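Product Review: Asari Freestanding Perforated Tabletop Panel

Equipment Reviews, Neltwood Shared Workrooms
Prepared by Natalie Staniforth, with bench notes by Wing-yan Shih

Purpose of the review

The Neltwood Shared Workrooms provide bench space to members working in small electronics, model making, textiles and paper crafts. Members have asked repeatedly for a way to keep small parts in view without giving up table area. The Asari panel was selected for review after two earlier products, the Skatis divider and the Mallet rail, were withdrawn from our benches. The Skatis was too low to hold anything of practical length, and the Mallet required holes to be drilled in the table, which our lease does not permit.

The panel reviewed was purchased at the ordinary retail price. The manufacturer was not informed of the review and has not seen this text.

What is supplied

The package contains one light-grey perforated panel, two feet, a bag of hooks and a printed sheet of instructions. The catalog number is 2827, which should be quoted when ordering spare feet, as the feet for the older version have a different slot and will not fit. Small trays and clips are sold separately. We consider the supplied hooks sufficient for a first setup, although members who work mainly with loose components will want at least one tray.

Assembly

Assembly took Ms. Shih 11 minutes without tools. The instructions consist of drawings only and are clear with one exception: the drawing for the feet does not show which side faces the user. If they are fitted backward, the panel leans slightly away from the table and the hooks sit at a poor angle. A printed arrow on each foot would settle the matter.

Once fitted, the feet grip firmly. Removing them again requires a good deal of force, and members who intend to store the panel flat between sessions should take this into account.

Use at the bench

The panel was kept in the main workroom from January onward and was open to all members. Our observations are as follows.

Hole spacing. The holes are small and closely set, allowing fine adjustment. A hook can be moved over slightly to make room for a neighbor without rearranging a whole row. The drawback is that pegs from most hardware-store boards are too thick. Members brought in hooks from three other systems and none could be used.

Load. The manufacturer gives no figure for individual hooks. Pliers, small scissors, rulers and rolls of tape caused no difficulty. A steel square pulled its hook downward over the course of an afternoon, and we have since asked members to lay heavier tools on the table.

Light. This was the most favorable result of the review. A solid divider of the same size would shade the work surface behind it. The perforations let a useful amount of light through, and Ms. Shih was able to continue soldering on the far side of the panel without an additional lamp. Some members found the bright dots distracting when facing a window and preferred to turn the panel - a simple enough remedy on a wide table.

Cleaning. Dust collects in the holes and is not removed by wiping. A soft brush works well. Adhesive labels leave a residue around the edges of the holes, and we advise against them.

Appearance. The light-grey finish is plain and suits a white tabletop. Colored items stand out well against it, which makes a missing tool easier to notice at closing time. The green pieces set in a row toward the upper left are a good illustration, as they remain easy to pick out even from across the table.
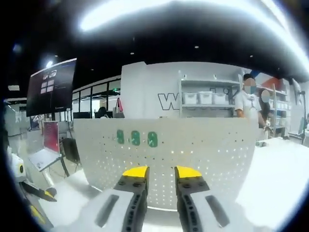

Price and availability

The panel costs 25 dollars at the time of writing, with trays and clips priced individually. The total rises quickly once accessories are added. We recommend buying the panel alone, using it for a few weeks, and ordering trays only after the need for them has become clear. Replacement hooks are available in small bags. Replacement feet had to be ordered and were slow to arrive.

Assessment

The Asari panel is recommended for light tools and small parts on shared tables, particularly where drilling is not allowed and where daylight should be preserved. It is not recommended for heavy hand tools, or for members who already own a large stock of hooks from another system.

The Workrooms will keep the reviewed panel in service and will purchase a second for the textile bench. Members who wish to try it may reserve that table at the front desk. Comments on its use should be left in the bench book, with the name of the tool stored and the position of the hook where this is relevant.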